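Randomized kitchens, fixed budget: what scene variation bought us

February notes on the simulated kitchen work. The previous post covered the controller and the contact settings, and I won't repeat those. What follows is the method and the result of the scene variation study, with the parts that didn't work left in because they took most of the month.

The question

We train manipulation policies on demonstrations generated in simulation. A demonstration costs the same to produce whether it happens in a kitchen the policy has already seen or in a new one, apart from the set-up overhead per kitchen. Given a fixed budget of demonstrations, how many different kitchens should they be spread across?

The usual answer is "as many as possible", and I had been repeating it without having measured it on our own stack. Our generator (Momodau, version in the repo as tagged) makes new layouts cheaply, so there was no good excuse for not running it.

Set-up

The task family is appliance interaction on a countertop: reach a named appliance, make contact with a named part, hold contact for one second. No grasping in this round. I left out grasping deliberately. Grasp failures swamp everything else in the logs and I wanted to see errors in reaching and in target selection.

The budget was 240 demonstrations per condition. The conditions were one kitchen, eight kitchens, and 240 kitchens, so the last condition has exactly one demonstration per layout. The policy architecture, the number of gradient steps, the image resolution and the augmentation were identical in all three. Evaluation was on 35 held-out kitchens that share no layout with any training set. They do share some of the object meshes, and I come back to this further down.

A kitchen in Momodau is a sample from four groups of parameters:

Layout: counter run, appliance order, sink and cooktop position, cabinet heights.
Finish: countertop texture, cabinet colour and grain, wall colour, handle style.
Clutter: small objects on counters and open shelves, with the doors in random states.
Base pose: where the arm is placed in front of the counter and how it is turned.

Camera pose is jittered within narrow limits and isn't counted as a group. Lighting was held to a single rig this time. I know. It's on the list.

Demonstrations come from Flellmont, our scripted planner, which has access to the simulator state. It plans a path, checks it for collisions and throws away anything that fails the check. The policy sees only images and joint positions.

The discard problem

The first complete run was wasted and the reason is worth recording.

Flellmont throws away failed plans. In tight layouts it fails more often. The data collection loop simply asked for plans until it had its quota, so the 240-kitchen condition ended up with a quiet bias toward layouts where planning was easy: a wide open counter, cabinet doors shut, base placed square to the target. I had labelled the condition as the most varied and on paper it was. In terms of arm configurations it was narrower than the eight-kitchen set, where the loop had been forced to keep trying the same awkward rooms until it got its share out of each.

I noticed only when I plotted elbow height against distance to target and found a hole in the plot where all the open-door cases ought to have been.

The fix was to sample the kitchen first, commit to it, and raise the planner's time limit until a plan was found or the kitchen was declared infeasible by a separate reachability check. Infeasible kitchens were logged and replaced with another from the same clutter and door-state bin. Planning time went up a great deal. The hole closed.

If you use a planner with rejection inside a randomized generator, plot the accepted distribution and not the requested one. I've now made this mistake in two separate projects.

Result

On held-out kitchens, the single-kitchen policy succeeded in eight of 35. It learned the room. With a familiar appliance in an unfamiliar position, it tended to reach for the place where the appliance used to be and correct late, usually after clipping something.

The eight-kitchen policy and the 240-kitchen policy were much closer to each other than I expected. Both were far better than the single-kitchen policy. The 240-kitchen policy was ahead overall, but the gap was small enough that I wouldn't put it in an abstract without more seeds. We ran three seeds per condition, and the worst seed of the wide condition fell below the best seed of the eight-kitchen one.

Where they separate is in the kind of failure. With eight kitchens, the policy fails on target selection when finishes are unusual. A dark appliance against a dark wall gets ignored, or it goes for a neighbouring object with a similar outline. With 240 kitchens, target selection is nearly solved on our set, and the remaining failures are at the last few centimetres: the arm gets to the correct part and drifts off before the hold time is up. One demonstration per kitchen teaches it where to go and doesn't give it much practice at staying there.

That suggested an obvious hybrid. We ran 44 kitchens with the same total budget (the demonstrations don't divide evenly, so some kitchens got one more than others). It matched the 240-kitchen policy on target selection and lost fewer trials to drift. This is the setting we'll use from now on. I don't claim that 44 is special. It was the number of layouts left in a cached batch, and we took it because they were already rendered.

Which group matters

We also froze each parameter group in turn in the 44-kitchen condition and retrained.

Freezing finish hurt target selection the most. No surprise there.

Freezing layout hurt less than expected. My guess is that base pose variation is covering for it: from the arm's point of view, a fixed counter seen from many base poses looks a lot like many counters.

Freezing base pose hurt the most overall. The policy became brittle in the same way as the single-kitchen one, even though it had seen 44 rooms. If I could keep only one kind of variation it would be this one, and it's also the cheapest to generate.

Freezing clutter made almost no difference to the success rate, but collisions with open doors roughly doubled. Success as we had defined it didn't penalize brushing a door on the way through, so this was invisible in the headline number. We've since added a contact penalty to the evaluation. The numbers above are from before that change, and I haven't mixed the two.

Caveats

The shared meshes. The held-out kitchens use new layouts and new finish samples, but the appliance library is small, and a policy that has memorized the silhouette of a particular coffee machine gets credit for it in evaluation. A proper test would hold out meshes as well. The Rothe library would give us enough extra shapes to do this, and the conversion scripts are half written. The hinges import with the wrong axis and the collision hulls need to be rebuilt by hand.

The occlusion statistics. Our camera placement lets the arm cover a good part of the target on the final approach, and this happens more in some base poses than others. I suspect some of the drift failures are really occlusion failures, where the policy loses sight of the part it's supposed to be holding against. I tried to separate the two by logging the visible fraction of the target mask at the moment of first contact. The correlation with drift is there but weak, and I don't trust the mask at small fractions, where a few pixels of aliasing change the value.

No real hardware. Nothing here has been run outside the simulator. Jodell, the project that is supposed to take these policies to a physical arm, is waiting on the contact penalty version, and I'd rather give them that one than this one.

Small practical notes

Rendering dominated the run time once the planner fix was in. Caching finishes separately from geometry cut this considerably, at the cost of a more complicated cache key, which I got wrong once. The symptom was two kitchens with different layouts and identical marble. Harmless, but it took an afternoon to convince myself that it was harmless.

Seed the door states separately from the other clutter. If they share a generator, adding one object to the clutter library changes every door in every kitchen and you can't compare runs across versions.

Write the base pose into the file name of the preview render. I look at previews far more often than I look at metadata.

Next is the mesh hold-out, then lighting. The configs for all the conditions are in the usual place under the February tag, including the wasted run, in case anybody wants to reproduce the hole in the plot.
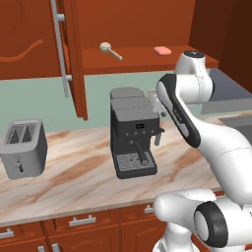
Preview render: arm at the espresso machine, upper cabinet door open.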